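Stop buying the big desk

I've fitted out small offices for long enough to have built a fair few reception desks I didn't believe in, and I think it's time I said so. Most small firms don't need one!

Take the job we did for a lettings agent in Gotlow. Lovely people, two rooms over a bakery, and they wanted a curved counter with a raised front and a lit panel for the name. The quote came to £1,530 before anyone had mentioned cable holes. I built it, they paid, and by November the thing was covered in parcels and whoever was on the phones had moved to a table by the window (better light, and you can see who's coming up the stairs).

My old boss, Daichi Morikawa, used to say a counter tells people where to stop. Fair enough in a hospital. In a firm of five I'd much sooner people came in and sat down.
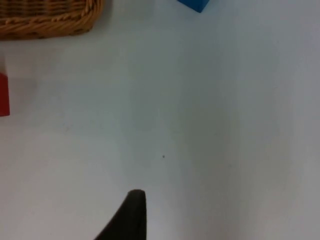
So what should a small firm put by the door? A decent table, two chairs that don't wobble, and somewhere to hang a wet coat.

I know the argument on the other side, because I've had it with Sundqvist's sales rep more than once. Clients judge you in the first minute, he says, and a proper desk looks settled. Maybe. But I've sat in plenty of waiting areas with a huge glossy counter and a dead plant, and what I remember is the plant.

If you've got £1,000 to spend, put most of it into lighting and the door. I mean it about the door. A client of mine on Daltero Street had one that stuck every time it rained, and visitors had to shoulder it open before they met anybody. We planed it, rehung it and fitted a new handle, and that did more for the place than any joinery I could have sold them.

I'll still build you a desk if you want one, of course. Just measure the room first, and leave enough space to get past with a pushchair.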